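Participants wanted: Florken student project, starting in September

The Florken project is looking for 4 students who like to work with their hands. We teach robots to do kitchen tasks, and for this we need people who perform the tasks first, with hand-held grippers. Typical work is carrying a tray to the microwave – slowly, and many times.
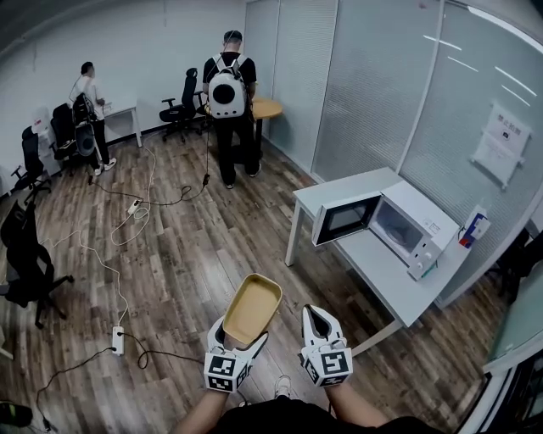 You do not need experience in programming. You should be patient and able to stand for two hours. Each participant records 125 runs during the semester and receives 950 credits for the Trustska workshop, to use for parts or tools.

Please write a few lines about yourself to Itsuki Minami, room 276. Beginners are welcome – we train everybody before the first session.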